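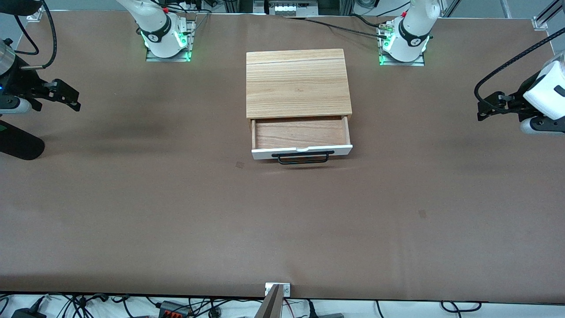 What the Drawer Test Leaves Out

By Cornel Dinu

For eleven years I checked drawers at Veltside, a furniture maker in Kuldale. You pull the drawer, you look inside, you push it back, and your hand knows if the runner is good. Since last July two robot arms do a part of this work, and I am the person who stands beside them.

I am not against them. My shoulder was bad from pulling, and now it is better. When the arms were new, they managed 53 drawers in a shift. Now they do 123, and they do not get tired after lunch as I did.

But I want to speak about what has changed for us, because the management speaks only about the numbers. Before, we were six at one long bench, and we talked. Fenna Peeters taught me most of my English there, and also how to hear a swollen side panel before you see it. Today there are 2 of us on the shift, with a screen between us. A new colleague, Danylo Antoniuk, learned the whole job in three weeks. He knows the error codes very well. He has hardly touched a drawer.

Who will teach the arms when the wood supplier changes? Last time they asked Fenna, who was already retired, and she came in for one afternoon without pay.

I think every worker at these stations should spend one day a week checking by hand, paid the same, and the older ones should be paid for teaching. Our manager answered that it would cost us 60 drawers a week. I believe we can afford them.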